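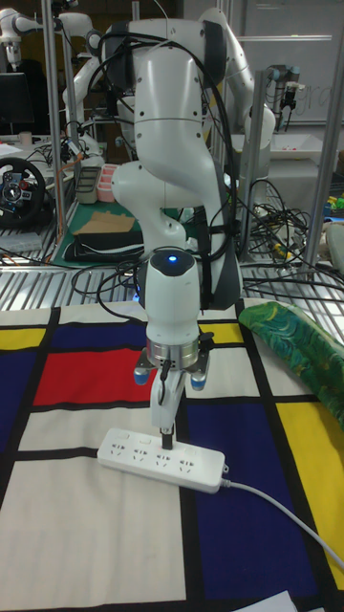 Plug against socket at the Thygesen open day, Purkatthorpe.

1/ Spent the afternoon at the Thygesen open day. Plenty of arms in the room, but I stayed at the one doing plugs. Black plug, white power strip, two fingers. A few notes for anyone thinking of going.

2/ Unnur Østergaard ran the demo. She told us the task is on its 1115th logged attempt since they began in the spring, and that she stopped finding it dull at 200.

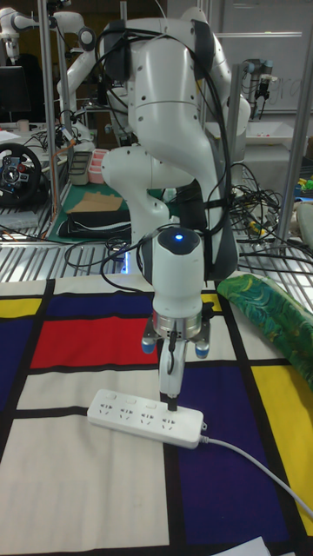 2 min read

3/ Pushing a plug in sounds easy. Unnur's point was that people do most of it by feel. If the pins are slightly off you wiggle until they drop in. The arm has to be taught the wiggle, and how hard is too hard.

4/ I asked about the cloth. She said they change table covers so the software doesn't get used to one background. This one has big red, blue and yellow blocks with black lines. The green patterned fabric stays at the side. 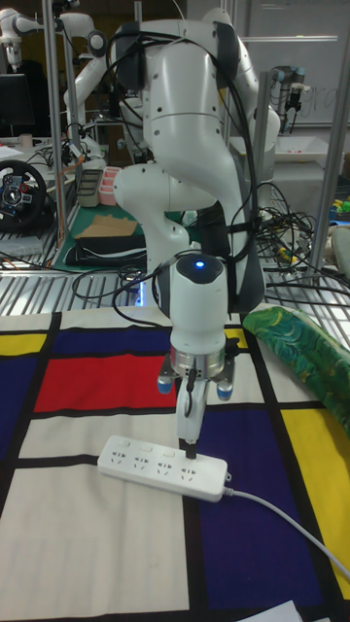
Plug at the rightmost socket of the strip.

5/ Preben Stougaard from Jaleck was next to me. He fits out small workshops and wanted to know about worn sockets. Answer: not tried yet. He wrote that down.

6/ The control software is called Culteo. I only saw it over someone's shoulder – mostly graphs – so I can't say much about it.

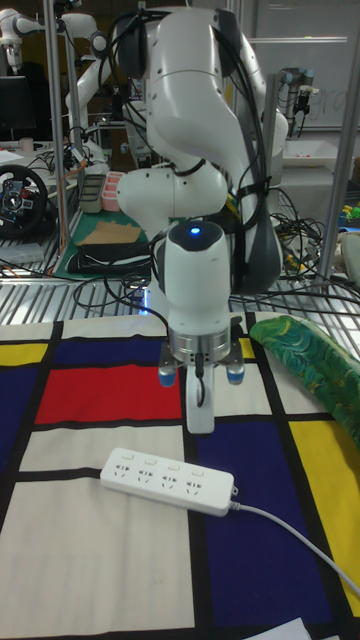
Four sockets, each with its own little switch.

7/ Those switches are a later job, according to Unnur. Plugs first, then switching on, then pulling the plug out again, and she expects the last to be the awkward one.

8/ Entry is free but you have to book, and the car park fills early. The next open day isn't fixed. I'll post the date here when Thygesen put it up.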